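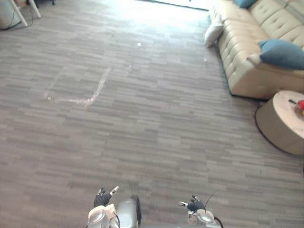
**How do you get old floor tape residue out of carpet tile without wrecking the tile?**

Warm water, a drop of dish soap and a plastic scraper first, then a citrus-type remover dabbed on with a white cloth if that fails. If the fibre has gone fuzzy or the dye has lifted, swap the tile.

---

## Ticket 1326 – adhesive residue, lounge floor, Woslow building

**Status:** open, waiting on supplier
**Category:** flooring / soft furnishings
**Priority:** low (requester says medium)

### Reported

Strip of whitish residue on the grey carpet tile in the lounge, out in the open floor to the side of the beige sofa. Bent shape, like an L somebody leaned on. Looks like what's left when floor tape comes up. Two small pale specks on the carpet as well, one near the strip and one closer to the sofa.

Requester wants the whole floor replaced. I'd like to see a cloth and some soap tried before we talk about the whole floor.

### What the previous ticket claimed

Ticket 216 was closed in March with the note "residue treated, carpet restored to original condition." I have trouble with that. The work order lists one can of Julora Carpet Release and half an hour of labour, and doesn't say which tiles were treated. No test patch recorded. Either that job was done somewhere else in the room or "restored" is a generous word.

Reopening the history here so it's all in one spot.

### Log

**9:10 a.m.** Looked at the strip from the doorway side. With the daylight coming in you can see it has a bit of a shine. From other spots it's faint, and the streaks in the tile hide a fair bit. I can see why someone might have signed it off at the end of a shift with the lights low.

**9:25 a.m.** Vacuumed first, both directions. The Julora leaflet says to skip vacuuming and apply direct. I don't buy that. Solvent on a gritty carpet makes paste, and then you have two problems.

**9:40 a.m.** Test patch on a spare tile from the storage cage. Julora product, two minutes as per the can, blotted with a white cotton rag. Slight grey transfer on the rag. Could be dirt, could be dye. The can says "colourfast safe on all fibres" and offers nothing to back it up. Not using it on the lounge floor until I know which.

**10:05 a.m.** Soap and warm water on the short end of the strip only. Plastic scraper held flat, working toward the middle of the strip so it doesn't spread. Some gum came off on the scraper. Blotted, left a dry towel on it with a catalogue on top.

**11:30 a.m.** Towel off. The end I worked on feels less tacky than the rest. That is as far as I'll go. Damp carpet always looks better than it is, so I'm not calling it an improvement until it has dried overnight. 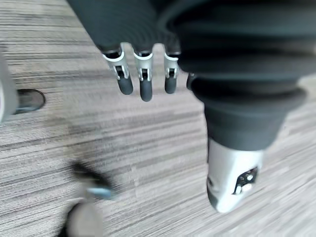
### Quote from Aitken

Aitken Flooring came back with a number of $3,104 for full lift and relay of the lounge. The quote assumes the subfloor needs grinding. Nobody from Aitken has lifted a tile, so I'm not sure what that assumption is resting on. I've asked for:

- a price for replacing only the affected tiles
- the dye lot of whatever they'd supply, in writing
- removal of the grinding line unless they come and check

Their rep also said residue like this "always bleeds back through." Maybe. I've seen it wick up after a heavy wet clean, where someone flooded the tile. I haven't seen it after a light blot.

### Spare tiles

Some 2 boxes in the Drindport storage cage, same pattern by the label. Opened one. The streaks look right, but they've never been walked on and the floor has. A new tile in the middle of an open stretch will show for months. If it comes to a swap, take a worn tile from under the sofa, put that in the open, and hide the new one underneath. Check that the streaks run the same way before pressing it down.

The sofa will need lifting for that. Don't drag it – take the cushions off first and use the felt sliders.

### Next steps

1. Check the treated end once it's fully dry. Press with a bare finger and see if it grabs.
2. If it's clean, do the rest of the strip the same way, a short section at a time.
3. If it's still tacky, repeat the Julora test on a second spare tile, this time rinsed and vacuumed beforehand, and compare the rags.
4. Pick at the two specks with tweezers before putting any liquid on them. They may only be lint.
5. Hold the Aitken quote. Do not approve.

### Note to whoever closes this

Please write down which tiles you touched and what you used on each. "Restored to original condition" isn't a finding. If there's still a shine when the daylight is on it, leave the ticket open.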